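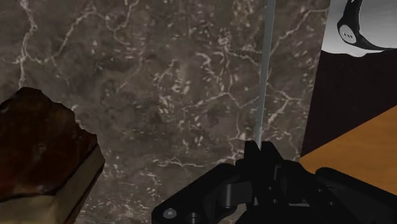

Clusovix Penetrating Sealer for Marble: Review

Product type: solvent-based impregnator, clear, no sheen
Maker: Brurkex
Supplied by: bought at retail, Esteves counter sales
Tested on: honed and polished marble offcuts, and one kitchen top in daily use

Scope

Clusovix is sold as a penetrating sealer for marble, limestone and travertine. It is meant to slow the uptake of water and oil. It does not form a film and will not stop acid from etching the surface. The label states this on the back panel in small type, and the front panel says "total protection." Readers who want protection from lemon juice or vinegar should stop at this point and look at film coatings, with the understanding that those scratch and have to be stripped.

Packaging and application

The can has a metal screw cap with a foil seal under it. The spout is too wide for controlled pouring, and I decanted the product into a glass jar before each session. The odor is strong for the first hour and faint by the next morning. Gloves and an open window are needed.

Directions call for 2 coats, the second applied while the first is still slightly damp. Timing matters more than the label suggests. On polished stone the excess must come off well before it turns tacky. I let one offcut go too long and the residue dried to a gray haze that took fresh sealer and a white pad to lift. Honed stone was more forgiving, and it also used noticeably more product.

Lint-free cloths are worth the expense. Paper towels shed into the wet coat, and the fibers are hard to see on pale veining until the surface is viewed against a window.

Water and oil

Test drops were placed on treated and untreated halves of the same offcut, covered with a watch glass and left for 4 hours. Untreated honed marble darkened under both water and olive oil. The water mark faded overnight and the oil mark did not. On the treated half, water left no mark and oil left a faint ring, visible only at a low angle. Polished stone showed a much smaller difference between the halves, as would be expected from a tighter surface.

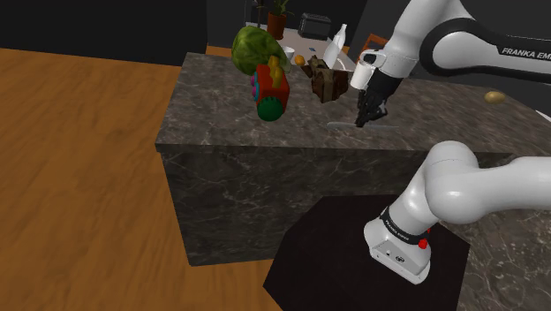 Coffee and red wine were less clear-cut. Both contain acid, and both left a dull spot on the polished offcut whether or not it had been sealed. The color wiped away from the treated half. The dull spot stayed and had to be worked out by hand with wet paper, finishing at 2000 grit and then a polishing powder.

Coverage

Brurkex gives a coverage range so broad that it is of little use for ordering. I weighed the can before and after each job on a kitchen scale. The kitchen top, honed, used about 106 grams for both coats, including what was lost in the cloths. A single small can will do an average kitchen with some left for a repeat.

Change in color

None that I could detect on light marble. On dark stone the treated half looked very slightly deeper when viewed next to the untreated half. Beatriz Bastos, who refinishes stone for a living, looked at the same pieces and put the change down to the solvent clearing old soap film. A wash with alkaline cleaner beforehand reduced the difference, which supports her reading.

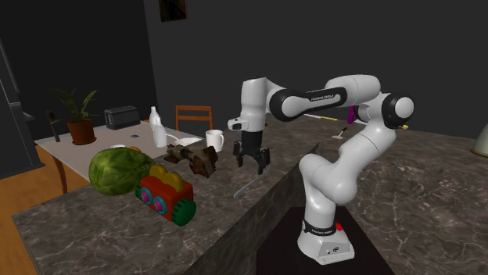
Dark gray marble countertop with white veining, L-shaped layout.

Compared with Drilholm

Drilholm's water-based sealer is cheaper, nearly odorless and easier to wipe off. It performed the same against water and worse against oil. For a bathroom vanity I would buy the Drilholm. For a kitchen, Clusovix.

Remaining faults

The cap glues itself shut if the threads are not wiped. The batch code is printed in ink that the product dissolves. Reapplication is left to "as needed," with no test described. A drop of water left for ten minutes is adequate: if the stone darkens, reseal.

Recommended for honed kitchen marble, with the reservation about acids given at the top.

Joaquim Antunes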